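Sloe Gin, Damson Gin and Other Ways to Lose a Cupboard: Tips for Steeping at Home

Posted 26th July

Every summer I am asked what to do with a glut of fruit, and every summer I say gin. It is the laziest form of preserving there is. Jam wants you at the stove with a saucer in the freezer. Chutney makes the curtains smell until Christmas. Gin wants you to put fruit in a jar and go away, which is a talent most of us already have.

What follows has been picked up over a good many batches in our kitchen in Kolenness, including several I would not serve to a plumber. None of it involves distilling anything. Making your own spirit at home without a licence is against the law in this country, and in any case you would need somewhere to put the still.

Choosing the spirit

Buy the second cheapest gin. The cheapest has a whiff of nail varnish that no amount of fruit will cover, and the expensive stuff is full of delicate botanicals which a pound of damsons will flatten in an afternoon. Vodka works too and is better for raspberries, rhubarb and anything else that gets bullied by juniper.

Check the strength on the label. You want at least 37.5 per cent. People do steep fruit in sherry and port, and good luck to them, but that is a thing to be kept in the fridge and drunk soon, and it follows different rules.

Jars

Wide necks. I can't say it firmly enough. A damson goes into a narrow bottle quite willingly and comes out again only with a skewer, bad language and a purple ceiling. I use clip-top jars with rubber seals, and I replace the seals when they start to feel stiff. A perished seal lets the alcohol wander off, and you end up with expensive compote.

Wash the jars in hot soapy water, rinse them well and dry them in a low oven. Take the rubber off first. Let the glass cool before anything goes in it, and keep the spirit well away from the hob, for reasons your eyebrows will understand.

Don't use a jar that has held pickled onions. I know it has been through the dishwasher. I know it smells fine. It is lying in wait.

Preparing the fruit

Sloes and damsons have tough skins and need some encouragement. The traditional method is to prick each one with a thorn from the same bush, and if you have that sort of evening free I am happy for you. Everyone else can put them in the freezer overnight, which splits many of the skins. Give the stubborn ones a jab with a fork.

Soft fruit needs nothing but picking over. Throw out anything with fur on it. Rhubarb wants cutting into short lengths, with every scrap of leaf removed and composted, as the leaves are poisonous. Citrus should be peeled thinly, leaving the white pith behind, unless you like your drinks to taste of aspirin.
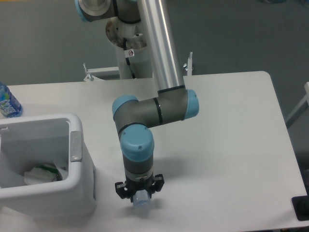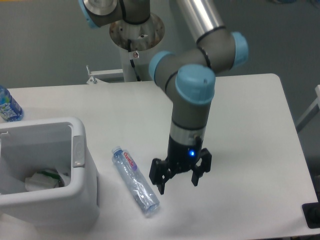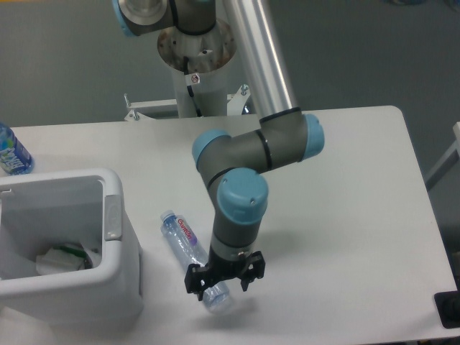 Sugar, and when to add it

Recipes will tell you to put all the sugar in at the start. I put in half, then add the rest at the end to taste, and I have stopped arguing with people on the subject. Fruit varies enormously from year to year. A wet summer gives you sour little bullets and a hot one gives you something close to pudding, and you can always make a drink sweeter. Going the other way means buying more gin. (My notebook suggests I have gone the other way quite often.)

My usual batch is 290 grams of sugar, in total, to a litre of spirit. Plain white granulated is best. Brown sugar makes everything taste faintly of gingerbread and look like pond water.

The shaking

Turn the jar once a day until the sugar has dissolved, then once a week or whenever you're in there looking for the iron. Put it somewhere dark. Light turns that glorious red into the colour of old tea. The cupboard under the stairs is ideal, provided you label the jar, and by label I mean fruit, spirit and month. I once found a jar marked only "NICE", and it wasn't.

Timings, for the impatient:

Raspberries and strawberries: 7 days, tasting towards the end. They go dull and jammy if you leave them.
Rhubarb: a month. Start it in April when the stalks are thin and pink.
Damsons and sloes: 2 months at the very least, and three is better.
Lemon peel: a few days, then get it out before it turns bitter.

Straining

Use a sieve first for the lumps, then muslin for the bits. Scald the muslin beforehand, or the first glass tastes of cupboard. Coffee filters give a beautifully clear result at the speed of continental drift. Whatever you use, don't squeeze. Squeezing gets you one more tablespoon and a cloud that never quite settles.

Stand everything on a tray while you do it. Damson juice on a pale worktop should be wiped up at once, and damson juice on a pale jumper means you now own a gardening jumper.

The leftover fruit

Stoned and chopped, gin-soaked damsons are very good folded through melted dark chocolate and left to set. They also go into crumbles, though warn your guests, and don't serve it to children or anyone driving home. Keep the whole lot away from the dog, stones included.

Spent raspberries look like something from a drain. Blend them into a sauce, push it through a sieve and keep quiet about where it came from.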